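About Us

Bakos Water Testing is a private laboratory in Wandorthorpe. We test drinking water from household wells, small farms and rental properties. Shakuntala Tomar opened the lab after working in the county's rural well program, and she still signs every report that leaves the building.

What we test

Our standard well panel covers coliform bacteria, nitrate, lead, arsenic, hardness and pH. Most homeowners order this one. If you are buying or selling a house, ask for the closing panel, which adds copper, iron and a written summary your lender can use. We also run single tests if you only need a repeat of one result.

Where we work

We cover 22 townships, from Jesberg down to the Dutance valley. You can pick up a sample kit at our front counter or have one mailed to you. Bacteria samples have to reach us the same day they are taken, so please drop them off before 3 p.m. We do not accept them on Friday.

Our lab

We moved into our present building on Mill Street when the old rooms got too small — the incubators were in the hallway by then. 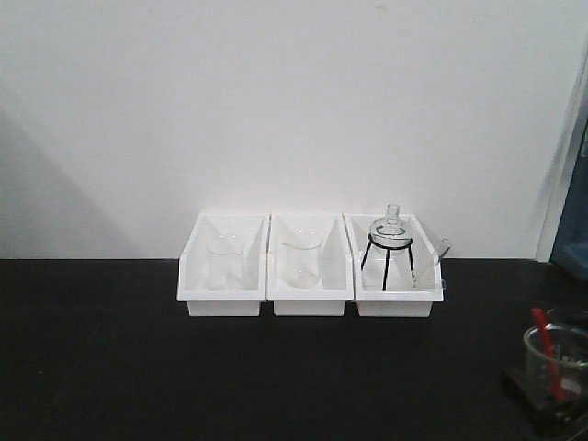
Bacteria results take two working days. Metals take longer, usually a week. Reports go out by email, with a paper copy on request. If a result is over the limit, we call you first.

Well owners who test every year can join our reminder list. It has 390 households on it now. We send one postcard each October and nothing else.

The front counter is open Monday through Friday, 8 a.m. to 4:30 p.m.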